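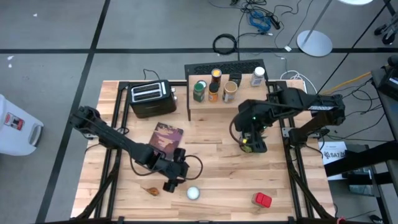 Caderno da bancada – quinta-feira, 4 de junho de 2026

Início | Caderno | Procedimentos | Peças | Contactos

Imprimir esta página | Enviar por e-mail

Dia de rever as regras da célula. A Lena Górecki leu a versão antiga em voz alta, com entoação de missa, e ao terceiro parágrafo percebemos que metade já não se aplica e a outra metade ninguém cumpre. Fica aqui o que decidimos, antes que cada um se lembre de uma coisa diferente.

Chão

A regra antiga dizia "manter a zona desimpedida". Zona de quê, desimpedida de quem, não dizia. Atrás da mesa há um rolo de cabo preto em cima da linha horizontal, e mais à direita um novelo de cabos pretos com um azul enrolado por baixo e um transformador encostado a ele. O novelo é cidadão de pleno direito há mais tempo do que eu.

Passa a ser assim:
- nenhum cabo em cima das linhas pretas do chão, nem enrolado com muito jeitinho;
- cabos sem uso vão para a gaveta, com etiqueta nas duas pontas;
- os fios soltos entre a mesa e a bancada cinzenta da direita levam calha. O cabo amarelo-alaranjado também, e não vale dizer que é de cor viva e por isso se vê.

Pus um prazo para a calha. A Lena riscou o prazo e escreveu outro, mais curto. Está bem.

Braços

Aqui a discussão foi mais longa. O manual da Zavero pede ensaio de paragem no início de cada turno; o nosso papel dizia "periodicamente", palavra que abrange tudo entre hoje e a reforma. Ficou: ensaio no início do turno, um braço de cada vez, com registo no caderno e não na cabeça de quem o fez.

O ensaio de hoje de manhã, para constar: paragem do esquerdo em 430 ms, do direito em 441 ms. O nosso limite interno é 700. Folgado, mas quero ver se a diferença entre os dois se mantém ou se cresce. Se crescer, abre-se ficha.

Cabos dos próprios braços: o esquerdo faz um laço largo junto à garra e tem outro cabo pendurado por baixo do antebraço. A regra nova manda percorrer à mão, devagar e sem corrente, toda a gama de movimento antes de aceitar qualquer laço. Se o cabo roçar num objeto ou na calha da mesa, prende-se mais curto. Se esticar, prende-se mais comprido. A Lena quis acrescentar "com bom senso". Votei contra, o bom senso não se audita.

Mãos dentro da mesa só com os dois braços parados e bloqueados no comando. "Só vou endireitar a colher" não é um estado do sistema.

Objetos

A lista de disposição anterior tinha 19 itens e chamava "frasco" a quase tudo. Na prateleira de madeira, ao fundo, estão sete coisas, e pelo menos quatro respondiam pelo nome de frasco. Nomes novos, para usar nas folhas e nos ficheiros:
- frasco verde (tampa verde);
- garrafa laranja (rótulo laranja, tampa preta);
- lata escura (topo amarelo e branco);
- frasco largo (tampa bege);
- garrafa branca, sozinha na ponta direita.

Faltam nomes para o recipiente de tampa redonda clara e para o preto atrás do frasco largo. Aceitam-se propostas. "O outro" já foi proposto e recusado.

Na frente do tampo ficam a colher pequena de madeira, a peça redonda branca de rebordo azulado e o recipiente de topo vermelho. Entre eles, madeira livre. É para continuar assim: quem puser ali uma chave de fendas "por um minuto" assina o registo com hora de entrada e de saída da chave de fendas.

A torradeira conta como objeto elétrico, por muito que esteja a fazer figura de cenário. Ficha fora da tomada, sempre, e o fio preto sai do chão. O procedimento Siddale que herdámos tinha uma página inteira sobre robôs e nem uma linha sobre eletrodomésticos. O livro pode ficar onde está, mas o braço esquerdo passa-lhe por cima de um canto, portanto a posição de repouso tem de ser verificada em altura.

Papéis

Regras impressas e pousadas na mesa não são regras afixadas. Tudo o que for aviso vai para a parede, à altura dos olhos, com número de versão. A versão da Goel, de dezembro, sai de circulação; se alguém tiver uma cópia sentimental, que a guarde em casa.

Apanhar também os três papelinhos brancos do chão, à esquerda. Não é norma nenhuma, é só vergonha.

Por fazer
– calha para os cabos (eu)
– folha de ensaio de paragem, com coluna para cada braço (Lena)
– perguntar à Dolari se têm abraçadeiras mais largas, as nossas mordem o cabo
– medir a altura de repouso do braço esquerdo sobre o livro
– nomes para os dois recipientes

A Lena diz que o ponto da chave de fendas é pessoal. É.

Contacto: bancada dos braços, extensão interna | © Caderno da bancada | Voltar ao topo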